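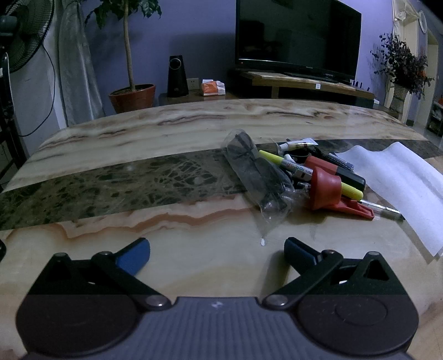 How long should a small backup job be kept before the old copies are deleted?
Three months of weekly copies covers most of what a home server needs, with daily copies held for 45 days on top of that. Anything older goes to a separate disk or goes away.

I arrived at those numbers after moving the file server, Hemus, to a new pair of drives in November. The old setup kept everything. Pruning had been turned off during an earlier repair and I never turned it back on, so the index had grown to the point where a restore of one folder took 6 minutes before the first file was written.

The new schedule runs at 2 a.m. Jadar, the older machine, pulls from Hemus over SSH with a read-only key. Pull is slower than push on this hardware, but a compromised Hemus can't delete its own history.
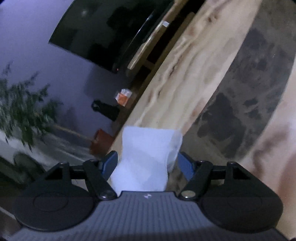
Butt wrote in after the last post to say that daily copies are wasted on data that changes once a month, and that photos and tax records should be in a job of their own with a longer limit. I agree on the tax records. Photos stay in the main job for now.

Pruning and checking are separate steps. Pruning only drops references; the space comes back when the repository is compacted, and I run that by hand.

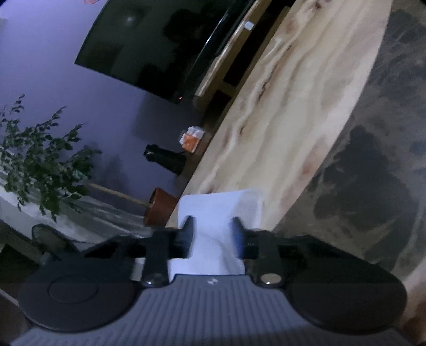 The check reads back a 3 percent sample of the stored data each night and writes the result to a log on Jadar. A failed read stops the next prune. The restore test is still manual: pick a folder, restore it to a scratch directory, compare checksums. I have it scripted except for the folder choice.

Next on the list is key rotation.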